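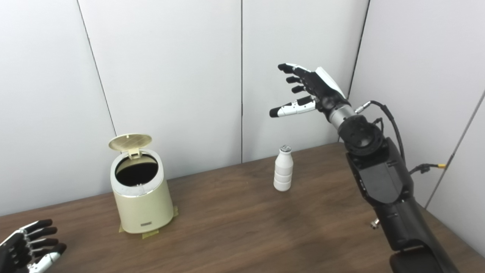 Vallness support replied that the sync client had been checked at their end and no fault was found, and asked whether the shared folder had been moved or renamed before the duplicates appeared. It had not. The path is the same one set at installation.

Ticket: duplicate files after sync, Lundero file server
Status: closed
Priority: normal

Problem as reported
Files saved to the shared folder from the Herrero office show up twice at Allent. The second copy has the same name with "(conflict)" added. Contents are identical. Only spreadsheets and text files are affected. Photos and PDFs sync normally.

Setup
Server: Lundero, on the Allent network, wired.
Client: Vallness sync, same version on all machines.
Sync interval: 60 seconds.
Folder size: some 2,000 files, mostly small.

Log

Entry 1
Restarted the client on the Herrero machines. Deleted the conflict copies by hand. New ones appeared after the next save. No errors in the client log, only "remote newer, local kept" repeated for each file.

Entry 2
Turned off the antivirus scan for the shared folder on one machine. No change. Scan turned back on.

Entry 3
Raised the sync interval to 200 seconds. Fewer duplicates, but they still occur. Returned to the original setting.

Entry 4
Compared the modified time on a test file at both ends. The server copy was 17 seconds ahead of the local copy, although the file had been saved from the local machine. Repeated with a second file and got the same gap.

Entry 5
Checked the clock on Lundero. Time sync was enabled but pointed to an address on the old router, which was replaced during the network work. The server had been running on its own clock after that and had drifted. The office machines were correct.

Entry 6, 3rd May
Changed the time source on Lundero to the new router and forced an update. Restarted the sync service, then the clients. Saved the test file several times from each office. No conflict copies. Left running overnight.

Entry 7
No new duplicates. Removed the remaining conflict copies with a search on the file name, after checking that each one matched its original. Two spreadsheets did not match and were merged by hand.

Reason for photos and PDFs not being affected: they are added once and rarely edited, so the client has no second version to compare.

Open item
The client does not warn when the server clock is off. Sent to Vallness as a feature request. Reply received: logged, no release planned.

Closed by requester. Reopen if "remote newer, local kept" returns in the client log.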